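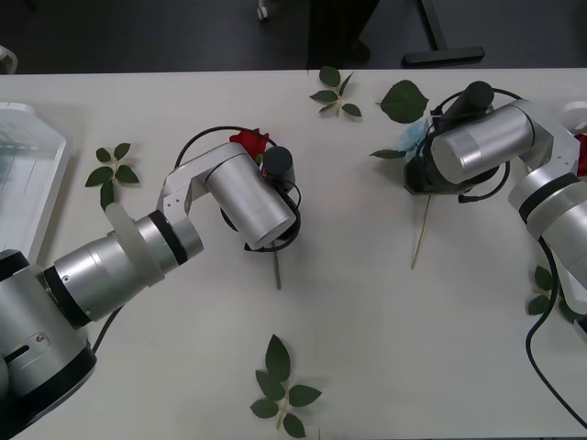

FLORAL DESIGN I
Unit 7: Handling and Conditioning Cut Roses
Grelcombe School of Horticulture, Department of Floral Design
Instructor: Nantana Ratanaporn

Purpose of this unit

Students have so far worked with foliage and with filler flowers. This unit introduces the rose as a single stem. By the end of the session, each student is expected to receive a stem, inspect it, strip it, cut it and place it in water without marking the petals or crushing the stem. Arrangement in a vase is covered in the next unit and will not be attempted before the practical check on Friday.

1. The stem after cutting

A cut rose continues to lose water through its leaves and petals. Water is replaced only through the cut end of the stem, by way of narrow vessels that run its full length. When air or bacteria block these vessels, the bloom receives less water than it loses. The usual sign is "bent neck," in which the stem folds just below the bloom while the petals are still fresh in color. Bent neck may also occur in roses harvested too early, before the upper stem has firmed.

2. Holding and passing a stem

Hold the rose by the stem, a short distance under the bloom, with light and even pressure. The head should never bear the weight of the flower. Petal bruises are often invisible at first and darken over the following hours, so a stem that looks sound at the bench may be unfit for sale the next morning.

When a rose is passed from one person to another, the receiver takes hold of the stem below the giver's hand. The giver lets go only when the receiver has said "have it." Students will practice the exchange in pairs before any cutting tools are brought to the bench.

Stems are laid down one at a time, all heads facing the same direction. Do not slide a rose across the table.

3. Inspection

Check the outer petals first. One or two guard petals may be thick, streaked or greenish, and these can be removed by easing each one sideways at its base. Next, press the bloom very gently near the calyx. A firm bloom is fresh, and a soft one has probably been stored too long. Look last at the cut end for browning or slime.

4. Stripping and cutting

Remove all leaves that would sit below the water line. Thorns are taken off only where the hand will hold the stem, and the bark must not be torn. Metal strippers are not permitted in Floral Design I. Use a folded cloth or the edge of the Flurkby knife issued with the course kit.

Cut the stem at a slant with a clean, sharp blade. Household scissors pinch the vessels and should be left in the drawer. Place the stem in water at once.

5. Water and flower food

Buckets are washed with detergent and rinsed before use. The class solution is mixed in batches of 3000 ml, and each pair draws 1000 ml for its own bucket. Follow the dose printed on the packet. A weak solution feeds bacteria without controlling them, and a strong one may scorch the leaves. Roses should then stand upright in a cool room, away from ripening fruit.

Assessment

The practical check carries 47 marks, divided among handling, inspection, cutting and bench condition. Chia-hao Fung will assess the morning group. Students who miss the check must arrange another time in writing during September.

Reading before the next session

Course reader, chapter on water uptake.
Department notes, "Storage Temperatures for Common Cut Flowers."

Department of Floral Design, Grelcombe School of Horticulture | Contact the department office | Copyright, all rights reserved | Back to top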